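Factory Visits | Garments & Finishing

Notes from the Hestmont open day, October 28, 2018

The Hestmont finishing hall sits behind the dye works and is entered through the loading dock. The open day covered three areas: incoming inspection, folding, and packing. Cutting and sewing are done at the Pusum plant and were not part of the tour.

Garments arrive in bins of 80 and are sorted by color before anything else is done with them. Inspection takes place on plain white tables under overhead strip lights. The inspector checks hems first, then side seams, then the neck. On knits the usual faults are skipped stitches, a hem that rolls, and uneven tension between the two rows of a double-stitched seam. The last of these is easiest to find when the cloth is gathered at the seam and lifted slightly, so that the ridge stands up and the light runs along it.

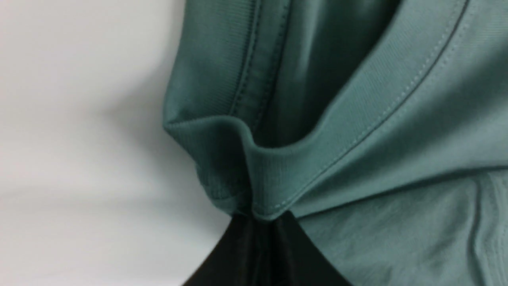
Rejected pieces go to a repair rack at the end of the hall. The rack holds 200 hangers and was less than half full during the visit. Most repairs are to hems, which can be unpicked and resewn on site. Seam faults are sent back to Pusum.

Folding follows a printed card for each style. Sleeves are turned in, the hem is brought up to the chest line, and the piece is turned face up. Knits are stacked no higher than 12, as the lower ones take a crease. Each stack is checked against a template board for width.

Packing was the shortest stop. Cartons are lined with tissue and closed with paper tape. The Mondal line was being packed on the near side of the hall. The far side was closed off for new shelving, due to be finished in May.

The tour lasted some 2 hours. Wear flat shoes, and bring ear protection if you plan to stand near the presses.

Related visits
Anura: spinning and winding rooms
Mondal: sample store and pattern archive
Pusum: cutting hall, morning tour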